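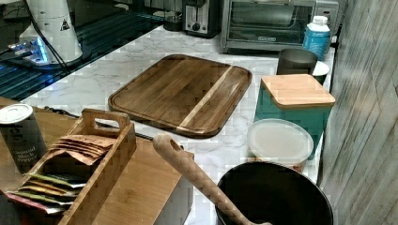
The Slow-Burn Mystery Is Back, and It Brought a Ferry Schedule

I started The Illon Crossing on a Wednesday night, meaning to read a chapter with my tea. At 2 in the morning I was sitting up in bed drawing a map of the harbor on the back of a phone bill!

Nanami Hosoda's second novel opens with a retired piano tuner, Osamu Uchida, who gets off the wrong boat from Chiba and finds his own name already in the hotel register. Someone has stayed in his room for 3 nights. Someone has paid his bill. And then (I promise this is only chapter one) the desk clerk hands him a wedding ring.

What I love is how patient it all is. Hosoda lets you hang around with these people, the gossipy harbor pilot especially, and the clues slip by while you're laughing. I had to flip back to page 211 twice, and I still missed the thing with the umbrella. 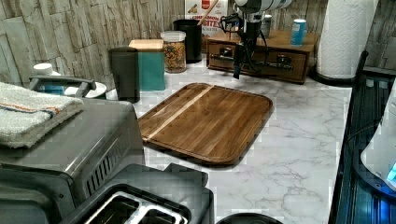 A quiet corner of the kitchen.

If you finish it and want more in the same mood, try Ynyr Gronow's Cendale books next. They're colder and a bit meaner, set in a sheep valley where every family has a grudge, and the first one has a barn scene I read through my fingers. Finn Ruppert's Endham is the one to save for a long weekend. It runs to 1000 pages and follows one missing schoolteacher across four decades, and I'd have happily taken more.

Hosoda is already working on a sequel, with the harbor pilot in the lead. I've cleared a shelf.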